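Right, basing your figures, which I promised Precious Galang I would write up, as she has 179 of them waiting for the Lotthorpe game. Use plain PVA and let it go tacky first, or the sand slides about – I learnt that on a whole regiment of lancers. Press each base into the tray and leave it for 4 hours.

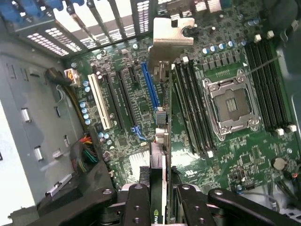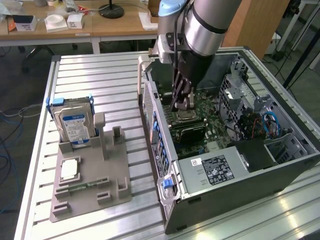 Once the sand has set, thin a dark brown with plenty of water and let it run into all the gaps. It will look dreadful at this point, so do have a cup of tea and come back to it. Then drybrush with a pale buff, very lightly, and paint the rims last. I like to add 2 tufts to a cavalry base – one near the back hoof, usually.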